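Standach Linen Cloth, wide roll

The Standach is our washed linen for curtains, table covers and light bed throws. It is woven for us by the Domański mill and comes to our shop in Dresudcombe two times a year, in April and in the autumn. We cut it to the length you ask.

Width: 200 cm, measured after washing
Sold by: the meter, smallest order 2 meters
Colors: Oat, Peach Sand, Slate
Care: machine wash warm, dry on a line, iron while still damp

About the washing
The cloth was washed at the mill before it is rolled, so most of the shrinking is already done. A small part remains. If you sew curtains which must reach exactly to the floor, please wash the piece one time at home before you cut the hem. Dark and light colors should be washed apart.

About the colors
Peach Sand is the color we get the most questions about. It goes more pink under a warm lamp and more gray next to a north window. Two rolls from different deliveries can differ a little, so please order all you need for one room together. Samples are free - write the color in the order note and we send a piece the size of a postcard.

Hanging
For soft folds we advise a cloth width of double the rail. The Urner rail with gliders fits well and we keep it in stock in white and black. Pencil tape can be sewn on by us for an extra charge, and then delivery takes one week more. Tab tops we do not make.

Returns
Cut cloth can not be returned unless there is a weaving fault. Small thick places in the yarn are normal for linen and are not a fault. Uncut rails can come back in their box.

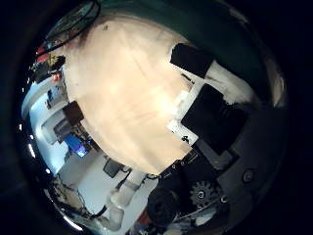

Kálmán Dobos writes that he lined his Oat curtains with plain cotton, and they hang heavier now, but the ironing takes him twice as long. He would choose a thinner lining next time.

We sell a thin cotton lining in 92 cm width. It has to be joined for most windows, and we can do the joining before we send. Please give us the finished height, with the hem included, and tell us which side of the curtain will face the glass.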